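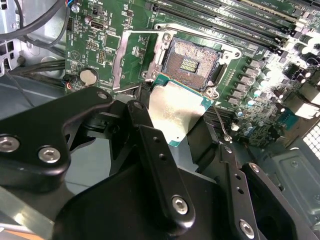

Feiertage ohne Zuhause: Projektbericht der Arbeitsgruppe Reisen

Kategorie: Schülerprojekte > Projektberichte > Reise und Freizeit

Verfasst von Morena Piras, Lụa Tăng und Syahrul Nasution
Betreuung: Montri Rattanakul

1. Thema und Fragestellung

In unserer Projektarbeit geht es um Familien, die Weihnachten und den Jahreswechsel im Urlaub verbringen. Wir wollten wissen, warum sie wegfahren, was sie von ihren Bräuchen mitnehmen und was der Aufenthalt kostet. Auf das Thema kamen wir durch Lụa, deren Familie die Feiertage schon mehrmals in einer Ferienwohnung verbracht hat. Als Untersuchungsort haben wir Girken gewählt. Der Ort lebt im Winter fast nur von Gästen und ist mit dem Regionalbus gut zu erreichen.

2. Vorgehen

Wir haben einen Fragebogen mit offenen und geschlossenen Fragen entworfen. Der Vermieter Goremo hat ihn in seinen Ferienwohnungen ausgelegt, die Pension Hutsuliak am Empfang. Zurück kamen 28 ausgefüllte Bögen. Vier davon konnten wir nur teilweise auswerten, weil die Seite mit den Kosten leer war. Außerdem haben wir mit Boonsong Chaimongkol gesprochen, der in der Pension die Küche leitet und die Feiertagsmenüs plant.

Die Antworten haben wir in eine Tabelle übertragen und nach Reisegrund sortiert. Bei Mehrfachnennungen zählte der zuerst genannte Grund. Morena und Syahrul haben getrennt sortiert und die Ergebnisse danach verglichen. Bei »Ruhe« und »kein Besuch« waren sie sich oft nicht einig, deshalb haben wir beides zusammengelegt.

3. Ergebnisse

Der häufigste Grund für die Reise war der Wunsch nach Ruhe. Danach folgte eine neue Familiensituation, zum Beispiel nach einer Trennung oder wenn Kinder aus zwei Haushalten zusammen feiern. In diesen Familien reisen die älteren Kinder öfter später an und bleiben kürzer. Schnee spielte eine kleinere Rolle, als wir erwartet hatten.

Auf Bräuche verzichten die wenigsten ganz. Viele bringen Plätzchen von zu Hause mit, manche auch die eigene Lichterkette. Der Baum fällt meistens weg. Heiligabend wird in den Ferienwohnungen einfach gekocht, oft Raclette oder Kartoffelsalat mit Würstchen. In der Pension gibt es ein festes Menü. Herr Chaimongkol sagte uns dazu, dass die Gäste beim Essen am Heiligabend wenig Neues wollen und am Silvesterabend deutlich mehr ausprobieren.

Die höchste Angabe für den gesamten Aufenthalt lag bei 3.927 Euro, allerdings für eine Großfamilie mit Halbpension. Für Essen außerhalb der Unterkunft gab eine andere Familie 215 Euro aus. Einen Durchschnitt haben wir nicht berechnet, da die Reisedauer zu unterschiedlich war.

4. Probleme

Der Fragebogen war zu lang. Auf der letzten Seite wurden die Antworten knapp oder fehlten. Die Frage »Vermissen Sie etwas?« haben einige auf die Ausstattung der Wohnung bezogen (Korkenzieher, zweite Decke). Wer über die Feiertage zu Hause bleibt, kommt in unserer Befragung nicht vor. Ein Vergleich ist deshalb nicht möglich.

5. Ausblick

Im Juli wollen wir einen gekürzten Bogen in Girken auslegen und Sommergäste nach ihren Plänen für den Winter fragen. Goremo hat bereits zugesagt, die Pension entscheidet noch.

Weitere Projektberichte
- Mit dem Rad zur Prolodine: Planung einer Tagestour
- Urlaubspostkarten früher und heute
- Was kommt in den Koffer? Packlisten im Vergleich

Kontakt | Impressum | Nach oben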